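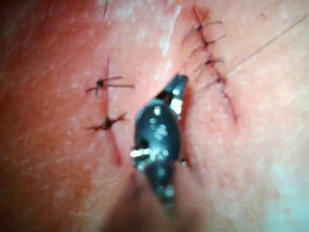

Gukville soap maker drops animal-tested ingredients, and asks its customers to help choose what comes next

If you have ever stood in the bathroom aisle turning a bottle of face cream over and over, hunting for a little line of print that tells you whether a rabbit had anything to do with it, you will probably have some sympathy for Leire Cifuentes. She has been making soaps, balms and a very popular rose hand cream under the name Lencho for a good many years now, first in her own kitchen and then in the old bakery on the Gukville road, and she always believed that everything she sold was kind to animals.

Then, last spring, a customer wrote in to ask whether the same could be said of the companies she buys from. Cifuentes did not know, so she started writing letters.

"I had 77 ingredients on my shelves, if you count the scents and the colors, and I wrote to the supplier of every single one," she told us over a cup of tea (and a slice of her mother's almond cake, which we were in no position to refuse). "Some of them wrote back the same afternoon and were lovely about it. Some took months. And 14 of them I just couldn't get a straight answer on, or I got an answer I didn't like."

Those 14 are now gone. The last of the old stock was cleared in December, and the new range, which goes on sale this month, is made only with ingredients whose suppliers have told Lencho in writing that they do not test on animals or pay anyone else to do it. Beeswax has gone as well, replaced by a plant wax that Cifuentes says took a great deal of getting used to. Her first batch of lip balm set so hard that it had to be chipped out of the tins with a butter knife!

The change has not come cheap. The new preservative in the hand cream costs more than the old one, and the price of a large jar has gone up by a dollar. Regulars seem to be taking it well so far. Before making up her mind, Cifuentes left a stack of question cards by the till, and 326 people filled one in, with most of them saying they would happily pay a bit extra.

Among them was Struan Baird, who drives over from Pleltari for the shaving soap and has done so for as long as the shop has been open. "I'd never given it a thought, to tell you the truth," he said. "My granddaughter is the one who reads the labels. Now she's got me doing it, and I'm in the store for an hour."

Ayantu Tamiru, who runs the Grorkeo animal shelter, was pleased to hear the news, and not only for the obvious reason. A share of the takings from the launch weekend will go toward the shelter's new rabbit runs, which have been on her wish list for a long while. The shelter has raised $3213 for them up to now, with a bake sale and a sponsored dog walk still to come in the spring.

The hand cream, the lip balm and four of the soaps are in the shop already, and the shampoo bars will follow once they have finished curing. Customers can also vote on the scent of the next soap, with fig, lemon thyme and plain oatmeal in the running. Voting slips are on the counter, and the shop is open from 10 a.m.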